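Subject: Re: [readers] Sakalauskas – where on earth do I start?
From: Tadeusz Zawadzka
To: readers list

On 14 November, in the evening, Irnent wrote:

> Hello all. I've seen Sakalauskas mentioned on here a few times now and
> I'm tempted, but the library has a whole shelf and I haven't a clue which
> one to pick up. Somebody said start with the lighthouse one, somebody
> else said whatever you do don't start with the lighthouse one. I like a
> good slow creepy story but I gave up on the last "atmospheric" thing I
> tried because it was all fog and no plot. Also, is it true the early ones
> came out under another name? Does it matter what order I read them in?

Hello Irnent, and hello everyone else who's been quiet since the clocks went back.

I was the one who said start with the lighthouse one, so I'd better stick up for myself. It's called The Lamp at Clilley and I still think it's the best way in. Yes, there's fog. There's rather a lot of fog in the first two chapters, I'll give you that. But by the time the relief keeper rows out and finds the table laid for three, you'll have forgotten all about it, and from then on it hardly lets you put the kettle on. I read most of it on a very late train home and nearly missed my stop.

The other name: yes, it's true. The first few were published as by "M. Gistau", and they were cheap paperbacks with dreadful covers (mine has a skeleton in a bowler hat, and there is no skeleton in the book and I don't remember a hat either). The story I've always heard is that the publisher thought Sakalauskas was too long for a spine that thin. Could be nonsense. The later reprints have both names on, with Gistau in tiny letters underneath, so if the library has those you won't have to hunt under G.

As for order, it mostly doesn't matter. They're all separate stories with separate people in them. The only thing I'd say is that the village of Clilley turns up again in Salt Road and in the long story at the back of The Under-Tenant, and in both places somebody mentions in passing what became of the lighthouse. It's one line each time but it does rather give the game away. So Lamp first, then whatever you like.

If you want it in a list, my own order would be:

The Lamp at Clilley
The Under-Tenant (short stories, 6 of them, all good except the one with the dog)
Salt Road
A Quiet House to Let
then the Gistau paperbacks if you've got the bug

I'd leave The Ninth Winter until you're properly fond of him. It's enormous. The first edition was only 3,000 copies and I can quite believe they had trouble shifting them. There's a good book in there, about half the size, and the middle section where they're snowed in at the school is as frightening as anything he did. But you have to get through the business with the land survey first, and I skipped a good deal of that the second time round. I'm told there are people who love the land survey. I'd like to hear from them!

Somebody asked me off-list about the film. I've seen it once, years ago, at one of those late showings where half the audience has come in to get warm. It's A Quiet House to Let, only they moved it to the seaside and gave the aunt a much bigger part, and she's very good. The ending is different and I think it's worse. In the book you never find out who has been paying the rent, and you lie awake over it. In the film he more or less walks in and tells you. Read it first, whatever you do. 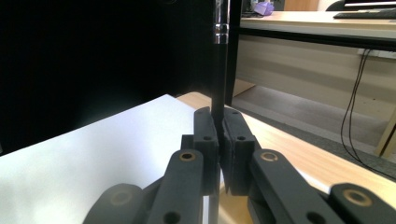

And while I'm on endings, I had a long argument with my sister about the last page of Salt Road. She's sure that the woman on the bridge is the daughter, grown up. I've always thought it was the mother and that the years had gone wrong somehow, the way they do with the clocks in chapter four. We both went back to it and we both came away more certain than before. If anybody has a view, please put a spoiler warning in the subject line, as Irnent hasn't got there yet and I'd hate to ruin it.

One practical thing. The big collected edition is not a bargain, even when it's cheap. I was so pleased with mine when it arrived, and then I saw it was 1,578 pages on paper you can nearly read through, with the print right down into the fold. I tried it in bed and it fell on my face. It also leaves out the author's note to The Under-Tenant, where he says where he got the idea for the locked pantry, and I think that's worth having. Get the single volumes if you can. Second-hand shops often have them for next to nothing, usually in with the crime for some reason.

Irnent, you said you didn't get on with the last creepy one you tried. Which was it? If it was the one with the canal I'm with you all the way, I gave it up to page 80 and then took it back. If it was the one with the twins, do give it another go, because it picks up no end once they leave the hotel.

Oh, and I've got a spare copy of Lamp, a bit foxed and with somebody's shopping list inside the back cover (I've left it in, it seemed rude not to). Happy to post it to you if the library's is out. Send me your address off-list and I'll drop it in the post – no need to send it back, just pass it on to somebody else afterwards.

I'm about to start A Quiet House to Let again myself, if anyone fancies reading along.

All the best,
Tadeusz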